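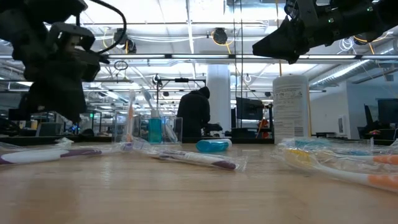 Two purple and white toothbrushes, still in their wrappers.

Toothbrush holder gallery, July 2022

I have never been sold on the clear acrylic holder. Every bathroom catalog has one, and every catalog shows it with a single brush and a lot of air. The Graleck guest kit gives you more than that to put away: brushes in several colors, little bottles of blue-green liquid, a tall white canister that fits nowhere. The shop page claims the set "organizes itself." I paid for 2 kits and I have my doubts.

Unwrapped brushes do all right. The orange and white one stands up with its head above the rim, and the blue and white one leans over the way they always do in a square box. A small bottle fits between them. The other bottle is on its side on the table, and so is a good deal of plastic.

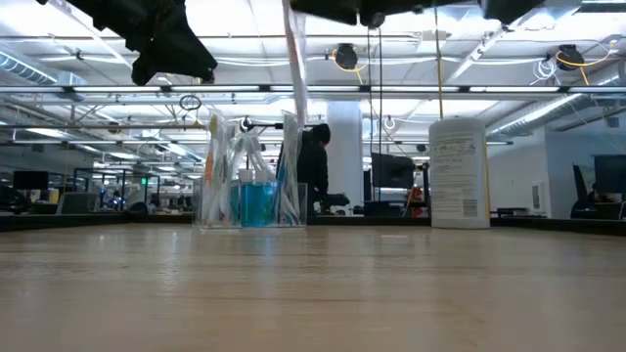 Brushes left in the wrapper

Both bottles side by side in the holder, which I will admit looks tidy. The packaging around them doesn't. One wrapper bends in an arch over the bottles, and the orange-handled brush sticks up well past the rim in its crinkled plastic. If you're stocking a guest bathroom and want the wrappers kept on, buy something deeper. Petridis has a model 6 inches tall that I haven't tried and don't quite trust either.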